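Section 4. Setting Up the Compartment Holder

This section covers the Tirkix clear compartment holder and the items stored upright in it. Read it in full before placing anything on the work board. Section 8 covers cleaning.

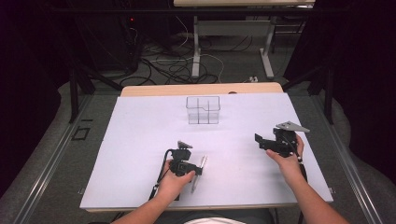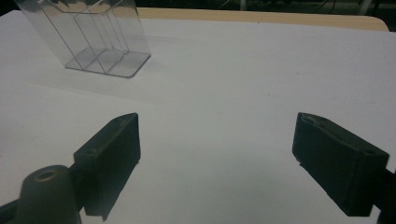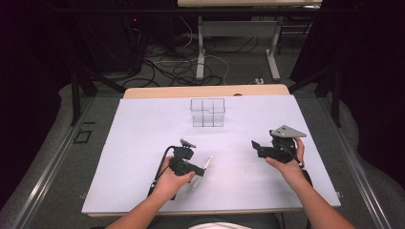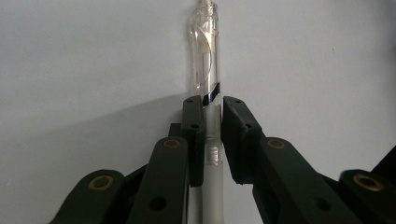

Figure 4. The first three views show the clear holder on the white surface; the fourth shows a transparent tubular item held upright.

4.1 Placing the holder

1. Wipe the board with a dry cloth and let any dust settle before starting.
2. Set the holder down on its base, toward the far side of the board. Leave the near side free for the hands.
3. Press lightly on each corner of the base. If the holder rocks, lift it and check underneath for grit.
4. Turn the holder until the compartments can be reached from the front.

Note: The holder is transparent and can be hard to see against a white board. Adjust the room lighting until the edges and the internal partitions are easy to make out.

4.2 Loading the compartments

1. Sort the items by length. Load the longest into the rear compartments.
2. Hold each item upright over its compartment and lower it until it touches the base. Do not drop it.
3. Place one item in each compartment until all are in use. Add further items only where they stand without force.
4. Keep printed markings facing the front.

CAUTION: Do not push an item against a partition to make it fit. The partitions are thin and may crack.

CAUTION: The total load must not exceed 200 grams.

4.3 Unloading

Remove the front items first. Draw each one straight up until it is clear of the rim, then lay it flat on the board. Hold the base steady with the other hand when the holder is nearly empty.

Replacement holders are listed under part number 928 in the Lendix parts list. Requests received at the Hidcombe office by noon on Thursday are filled the same week. Questions about this section should be addressed to Vitalii Tkachenko.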